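Repainting a metal parts bin, or leave it bare?
Mesetholm Shop Forum > Storage and Finishing
1,846 views

wulto_dan
Looking for opinions on paint for a big open metal bin. Sloped walls, thin rim, gray paint inside. The walls are mostly fine but the slanted panel is chipping and the floor has no paint to speak of.

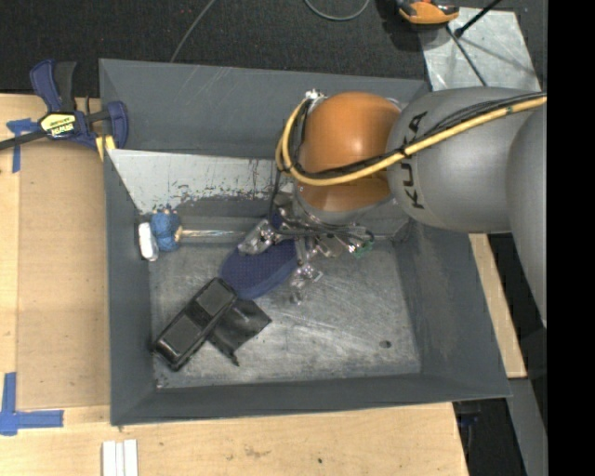
Bin from above, worn spot is on the lighter panel, lower right.

I was going to sand everything, prime it and roll on two coats of enamel. I have a free afternoon in May and would like to do it once. Is enamel good enough or should I go to a two-part epoxy?

pengY
Neither on the floor. Anything that gets parts dropped in it and dragged back out will lose paint on the bottom first. Do the walls if the look bothers you and leave the floor bare with a wipe of oil.

gurnodico_fan
Disagree with pengY. Bare steel is fine in a dry building, but oil gets on everything you put in there. Epoxy on the floor holds up if the prep is right. Mine has been in use for 26 months and has two small chips near one corner.

Prep is the whole job though. Degrease, scuff with 80 grit, degrease again, then paint the same day.

pengY
What do you keep in yours?

gurnodico_fan
Mostly plastic housings and some hose fittings.

pengY
Then it isn't getting much of a beating. We had castings in ours and the epoxy came off in flakes the size of a quarter. Picking flakes out of finished parts is worse than a scratched floor.

Jinlong Tian
The chips on that slanted panel look like ordinary wear to me. I would feather the edges with a sanding block, spot prime and touch it up. No need to strip the other walls, there are only a few light scratches on the dark one at the far side.

For the floor, has anybody here used a rubber liner? I put a cut-to-fit mat in one of ours. It took me less time than masking would have.

wulto_dan
Jinlong, I thought about a mat. My worry is grit getting underneath and sitting there. How do you hold it down?

Jinlong Tian
I don't. It is heavy enough to stay put. Pull it out once a month, sweep, put it back. Cut it a little small so you can get your fingers under the edge.

rustbelt_marv
Mats trap moisture. I pulled one out after a winter and the steel under it was orange. If the building isn't heated I would stay away from them.

Jinlong Tian
Ours is heated, so that may be the difference. Fair point.

voicu_77
Another vote for touching up the panel and leaving the floor alone. Scuffs and pale streaks don't hurt anything. If you do paint, stay with a matte gray. I did one in gloss white and had glare off the walls all day from the overhead lights.

gurnodico_fan
Matte holds dirt. Satin is the better choice.

voicu_77
Satin is fine too. Just not gloss.

wulto_dan
Thanks all. The building is heated but the big door is open a lot, so no mat for now. I am going to feather and prime the chipped area, put satin gray on that panel only, and leave the floor as it is.

One more question, does the primer need to sit overnight before the top coat? The can says four hours.

pengY
Four hours is OK if it's warm in there. I would still give it overnight.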